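Chapter 4
What the Visitors Saw

Every June the firm of Skyrme, at Plesden, opens its doors and invites the public to admire its robots. The brochure for one of these days promised "the factory of tomorrow" from 10 in the morning, with parking for 80 cars. By half past nine the car park was full and the factory of tomorrow was waiting for somebody to find the extension lead.

We begin with an open day for a practical reason. Most people meet a robot for the first time at a demonstration, and a demonstration is a peculiar sort of event. It has an audience, a host and a task picked well in advance by people who would like it to go well. Learning to watch one properly is a skill, and this chapter sets out to teach it.

The host that morning was Meirion Pumphrey, who had given the same talk so often that he could do it while eating a sandwich. He began with the Zunik, a palletiser that had stacked 600 sacks the day before and was now stacking the same few over and over for the benefit of a school party. Then came the Sitex line, behind glass, where the visitors asked the question visitors always ask: how fast can it go? Pumphrey told them. Their next question was whether it ever dropped anything, and he moved them along to the sorting bench.

Sorting blocks by colour is work that a three-year-old does for nothing, between biscuits. For a machine it means telling one block from its neighbour in a heap, choosing where to take hold, and keeping two arms out of each other's way. The crowd, which had yawned at the palletiser, stayed at the bench until lunch.
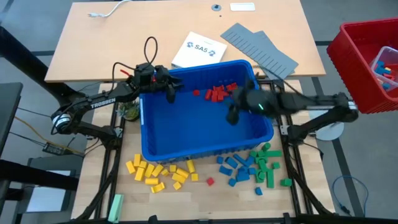 Figure 4.1 Two arms at work over a blue bin of red blocks, with yellow, blue and green blocks grouped on the table in front.

Look at the figure again when you reach Section 4.3, where we ask what a single picture can and can't tell us about how well a machine performs. For now, write down three things you would have wanted to ask Pumphrey before he went off for his tea. "Is it clever?" doesn't count.

4.1 Choosing the task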